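Skalto collection

The Skalto collection is a set of recorded examples used for training robots to move small objects on a table. It was started in May at the Adcombe workshop by Bethel Tekleab and Wumpini Appiah, and it contains 2177 episodes.

In each episode, an operator guides the arm by remote control while the joint positions and the camera pictures are saved together. The objects are mostly plastic shape blocks, placed on a wooden board. After every 40 episodes the blocks are arranged again by hand, so that the system does not learn only one layout. Episodes with a failed movement are kept, but they receive a separate label.

A smaller set, named Kesell, uses the same recording method with 2 operators.

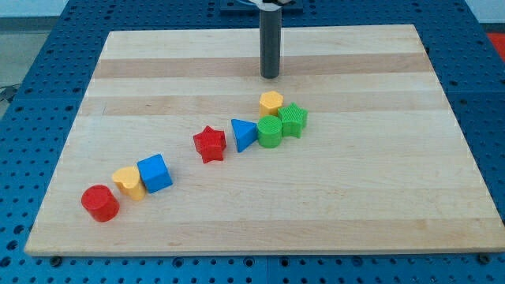 Why are the failed episodes kept?

They show the learning system which movements lead to an error, and the label allows a user to leave them out of the training.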